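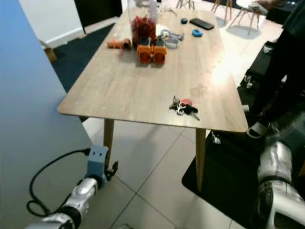
4. Clearing cluttered tables from a head-mounted view

4.1 Task and setting

The third set of trials looked at how well a policy trained on teleoperated demonstrations copes with a table it has not been prepared for. In the first two sets every object came from a fixed list and was placed on a marked sheet. We dropped both restrictions. The operator was told to take a table as it stood, with whatever people had left on it, and to bring the robot up to it from any side.

The robot is the two-armed Asteck platform used throughout this paper, with a parallel gripper on each arm and one camera at the head. We did not use wrist cameras in these trials. Adding them would probably have helped with small objects, but the aim was to see how far the head view goes when it has to serve for both driving up to the table and picking things off it.

Figure 3. Head camera view during the approach stage, Okport site. Small objects are grouped towards the far end of the table, with a bunch of keys nearer the robot. Both arms are in view, and a person is standing at the right.

Figure 3 is typical of what the policy has to work with before the first grasp. Most of the objects are at the end of the table furthest from the robot. A clear plastic container, two orange 3D-printed blocks, an orange tube and a bundle of grey cable sit close together, with a phone a little further to the right. The keys lie apart from the rest, and in a case like this we would expect them to be taken first. The table runs at an angle to the camera and its surface carries a bright patch of reflected light. Both conditions were common at this site and neither was corrected for.

4.2 Data

We collected 1218 demonstrations at two sites, Okport and Gikisine. Each demonstration starts with the robot away from the table and ends when the operator judges that no further object can be safely lifted. The operators worked from the head view alone, on a flat screen, so that they had no information the policy would lack. This made the work slow at first. Early recordings contain many short pauses in which the operator moves the head to get a better look at something, and we kept these in the training set. An earlier version of the policy, trained with the pauses cut out, tended to reach before the object was properly in view.

Objects were labelled after recording with one of four handling classes: rigid, soft, linked and leave. The linked class covers anything that may pull something else with it, such as a cable or a tube with a cord attached. The leave class covers things the robot should not try to lift, mainly open drinks and anything in a person's hand. Labels were given per object and not per grasp. Where two labellers disagreed, the more cautious class was used, with leave as the most cautious and rigid as the least.

Recordings with people in view were kept. Standing or walking people appear in a large share of the Okport material, often with only the legs or a hand visible, and removing these recordings would have cost us most of the useful clutter as well. Nobody taking part was asked to stand still or to move out of the way, though the stop button was held by a second operator at all times.

4.3 Policy

The policy follows the design of Triantafyllou, with two changes. The first is that the gripper position is predicted in the camera frame and turned into joint targets afterwards. This removed the need to know where the table is relative to the base - a value that drifted by several centimetres over a long session. The second is an added output that gives the handling class of the object nearest to the predicted grasp point. If that output is leave, the arm is held and the policy is asked for a new target.

Training used images at reduced size with random changes in brightness. We also masked small areas of each image at random, including areas over the robot's own arms. Without this step the policy learned to rely on the cables that hang beside the grippers, whose shape changes from day to day depending on how they have been tied back.

4.4 Results

We ran 200 trials on tables that did not appear in training. A trial counted as a success if every object outside the leave class was moved to the collection tray without being dropped and without another object being knocked to the floor. By this measure 58 per cent of trials succeeded. Counting only whether each trial's first grasp was sound, the figure was 81 per cent, so a good part of the loss comes later in the sequence, when objects have shifted from their starting places.

Linked objects caused more failures than any other class. The usual pattern was that the gripper closed properly on a coil of cable, lifted it, and dragged a neighbouring object along. The policy had often given the right class in these cases but had no different motion to offer. Operators in the same position tended to lift a short way, wait, and shake the cable loose, and this behaviour is too rare in the demonstrations for the policy to have picked it up.

Thin, flat objects were the next most common problem. Phones in particular were hard to lift with the fingers we used, and the operators themselves often slid them to the table edge first. The policy copied the sliding motion but sometimes did not stop in time. We ended a trial early whenever a phone was more than halfway over the edge.

Reflections mattered less than we had feared. We found no clear difference between tables with a bright patch among the objects and tables without one, although the trials were not balanced for this and we would not put much weight on the comparison. Distance had a stronger effect. Objects at the far end of a long table were reached with the arm almost straight, and grasps made in that posture were less steady. In many of these trials the robot would have done better to drive round to the other side. The present policy cannot choose to do so once the approach stage has ended, and we return to this point in Section 6.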